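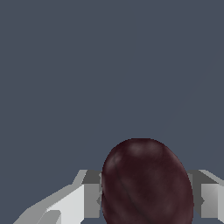 Simulated gripper, one finger on each side of a dark red object.

1/ People keep asking me if a machine can put away groceries yet. I've spent February on one small piece of that: picking up a single round thing. Notes below, mostly for my own memory.
14 replies · 76 likes

2/ I work at Vurkeo, on the software side. We started in simulation. You can run the same pick 695 times over a weekend and the only thing that gets tired is the office fan.

3/ A pick breaks down into parts: find it, get over it, close, lift, don't drop it. A person does all of that while talking on the phone. Our code treats each part as its own problem.
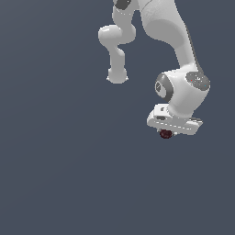 4/ Naveen Solanki ran a produce stand for years before he came to us. He says the hard part of fruit is knowing how hard to squeeze. Plums and beets are close in color and nothing alike in the hand. A simulator only knows the difference if you type it in.
3 replies · 47 likes

5/ Shop floors are further along than kitchens. Same part, same bin, same spot, all shift. Kitchens move stuff around on you. My own counter changes between breakfast and lunch. 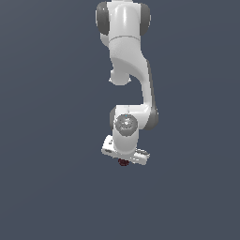 Would I buy one for my house today?
I'd wait. A dishwasher and a decent vacuum still do more per dollar than any arm I've worked with.

6/ What I would trust an arm with now: sorting one kind of item into one kind of tray, with someone in the building. What I wouldn't: anything glass, anything near the stove, laundry.

7/ Next job is swapping the round shape for some lumpy ones. Potatoes first, then ginger, which I'm not looking forward to.
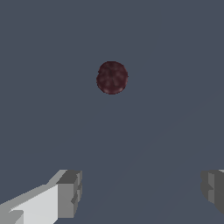 Simulated view with the gripper open and the dark red ball between and beyond the fingers.

8/ Will post the lumpy results when I have them, good or bad. Questions are fine, I check in around 9 pm.
3 replies · 31 likes · 6 shares

More from Naveen Upadhyay
Why folding towels is still a research topic
Floor scrubbers at the warehouse, one year in
What I got wrong about suction cups

Contact · © Naveen Upadhyay · Back to top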